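MEDIA RELEASE - October 2023

Dekum Linen Library opens second pick-up point at Jiltine, adds colour range

For immediate release

Dekum Linen Library, the neighbourhood service that lends tablecloths, napkins and tea towels for parties, weddings and community dinners, opens its second pick-up point this month. The new counter is in the Jiltine Arcade, ground floor, next to the shoe repairer. Open Tuesday to Saturday. Closed public holidays.

The original counter on Ahonen Street stays open, same hours as before, same phone number. Existing members don't need to do anything. Your card works at both.

What's changed: you can now borrow from one counter and return to the other. This has been the most asked-for thing on the feedback sheets two years running and we are very glad to finally be able to say yes. Returns at Jiltine go in the grey chute by the side door - please bag them first, loose napkins get stuck.

Borrowing limits have gone up too. Household members can take 6 cloths at a time, up from 3. Community groups can take as many as are on the shelf, provided they book ahead. Loan period is still nine days, which covers a weekend either side for most people. Late fees have not gone up.

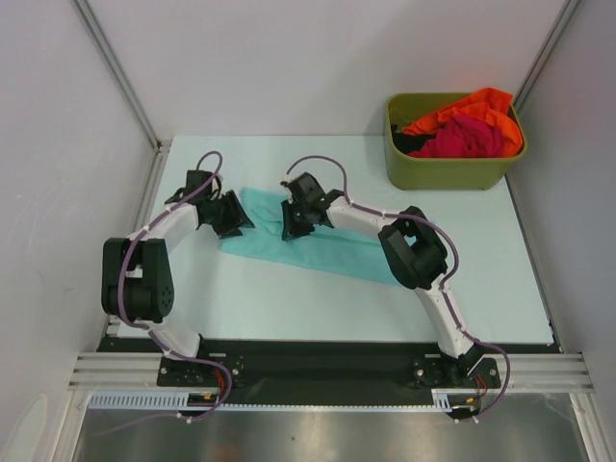
Colour has been the other big request. For years the collection was white, cream and more white, mostly because it came out of a closed-down reception hall and that's what reception halls bought. Members kept telling us they wanted something for a backyard lunch that didn't look like a wedding. Teal, like the crumpled cloth on the pale tabletop, is one of eight new colours going on the shelf at both counters. The others are mustard, rust, plum, navy, olive, charcoal and a soft pink. Napkins to match in all of them except plum, which is on back order untill November.

All of the new stock is a cotton and linen blend, chosen after a trial with members over winter. Pure linen looked lovely but people told us they felt they had to iron it. The blend can be shaken out and put on the table as is. A few creases are fine. We don't mind and your guests won't either.

Washing. The rule is the same - bring it back unwashed. Please. Home washing with softener is the main reason we retire cloths early, it coats the fibres and then nothing soaks up. Scrape off candle wax if you can, leave red wine alone, put a note in the bag saying what the stain is. Our laundry partner Tritar handles the rest and has extended its contract to cover Jiltine as well, with collections from both counters on the same run.

Cloths that are past lending get cut down into tea towels or cleaning rags. Bundles of rags are free to members from the basket at Ahonen Street and go quickly, mostly to people with bikes.

Joining: household membership covers everyone at the one address. Bring something with your address on it. Concession rates apply for students, seniors and health care card holders. Community groups join once and can name up to three borrowers. Forms are at both counters, or ask and we will post one out.

Booking for the summer party season is now open. December weekends fill up first and the long rectangular cloths go before the rounds, so groups planning an end of year dinner should get in early. Round cloths are still only held at Ahonen Street for now, there isnt the shelf depth at Jiltine. They can be sent across on request with two days notice.

Members are invited to an open afternoon at the Jiltine counter on the last Saturday of the month. Tea, cake, full colour range out on tables so you can see it in daylight, and a short napkin folding session for anyone keen. Kids welcome. No need to book.

Media are welcome at the open afternoon. Sample cloths can be lent for photography on the usual terms, including returning them unwashed.

Media enquiries: Dekum Linen Library, Ahonen Street counter, during opening hours.

ENDS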